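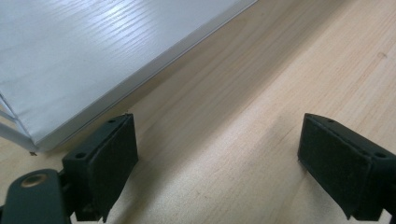 Cinzia Amato wrote in to ask why a list of words for leftovers needs a README at all, when anyone who has opened a fridge could write the thing from memory. She has a point, and this file is the answer she gets.

Zolleo: a word list of household leftovers

What it is

Zolleo is a plain list of 231 words and short phrases that people use at home for food left over from an earlier meal, along with what they mean by them. "Bits." "Yesterday's." "The second half of the soup." It also covers the wider family of kitchen words that grow up around leftovers: names for meals made out of them, names for the container nobody can find the lid to, and verbs for eating something while standing at the counter.

The list began as an argument over whether "pickings" is a meal. It is still open, see Known problems.

What's in each entry

entry: the word or phrase, spelled the way the contributor spelled it
meaning: one or two sentences, in the contributor's own words where we could stand to leave them
kind: food, meal, container, or act
household: a made-up label for the home it came from (we used names of imaginary towns, so you will meet Draltlow and Cordeiro a good deal)
note: anything else, often longer than it should be

A sample entry:

entry: fridge parade
meaning: A supper where everything comes out and goes on the table cold, and you are told to be grateful.
kind: meal
household: Draltlow
note: Used only on the night before a grocery run. Using it on any other night is considered showing off.

How the words were gathered

We asked people. Each contributor filled in a short form, then got a phone call in which we asked the same things again and received different answers. Where the form and the call disagreed, the call won, as people are less dignified on the phone. A word had to be in regular use by at least 2 people under one roof. This rule cost us some lovely material from people who live alone, and Cosimo Galli has not forgiven it.

Most of the calls took place in February, which may explain how much of the list is stew.

What was left out

Brand names. Restaurant words, including "doggy bag," which everybody offered and which everybody already knows. Anything the contributor admitted to inventing during the call. Ten entries from the Cordeiro household were removed at the request of the Cordeiro household, after the cook read them.

Known problems

The kind field is shaky. "Pickings" is marked as a meal in some entries and an act in others, and both camps are sure of themselves. Please don't send us a dictionary. We have dictionaries.

Spelling is all over the place. "Scrapple" appears five times and refers to actual scrapple only once.

The list leans toward homes where one person does most of the cooking and somebody else does most of the naming. You can hear it in the notes.

Meanings were written by the people eating the food — the person who made it might have put things differently.

Using it

The file is a tab-separated text file and opens in any spreadsheet program. If yours turns "1/2 lasagna" into a date, set that column to text before importing. Lines starting with a hash sign are comments and can be skipped, though a few are the best thing in there.

You may copy, print, translate or quote the list as long as you keep the household labels with their entries. Please don't try to work out who the Draltlows are. They know, and they're touchy.

Adding a word

Send the word, what it means, and a sentence someone at home has really said with it. Sentences made up for the form tend to sound like it. We read new entries in batches, and slowly.

Changes

2026-06-05: Merged the Zivetti entries. Fixed "soup de jour before" (it was correct the first time, so unfixed it). Added the comment lines back after Cinzia asked where they went.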